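Moving house, part two: the boxes

We have been in the new place at Bradham since July and I have almost stopped looking for the tin opener. A few people asked how the move went, so I am writing down what I can remember before I forget it.

The removal firm was Grosard. They quoted for 400 cubic feet and the lorry was full, so somebody had measured properly. Two men came at 8 and had finished by the middle of the afternoon. One lamp was broken and it was a lamp I didn't like.

Packing

I started far too late. The kitchen took longer than all the bedrooms put together, mostly because of the glasses. Books should go in small boxes. I knew this and still filled a large one, and it had to be unpacked again in the hall.

I labelled the top of each box, which is no help once they are stacked. Label the sides — two of them if you have the patience.

What to do with the cardboard

The council at Bradham takes cardboard once a fortnight, but only what fits in the bin with the lid shut. The tip at Mulham takes any amount, though you have to book a slot. I kept 12 of the better boxes in the loft and slit the rest down the seams with a kitchen knife. Opened out, they take up very little room, and a big piece is handy to have under anything messy.
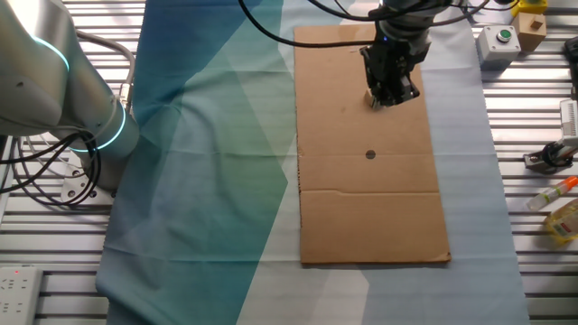 Cardboard laid out flat over cloth, in both of these.
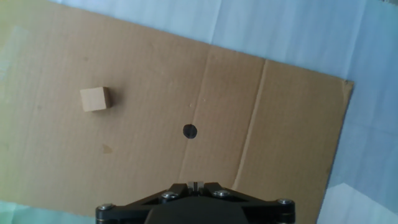 Changing the address

The bank and the doctor were easy. The car insurance went up by 19 pounds and I have not been given a reason. Post is still going to the old house in Ambaye Road, so I have paid for the redirection to run a bit longer. The water company wants a meter reading from the day we left, and I didn't take one.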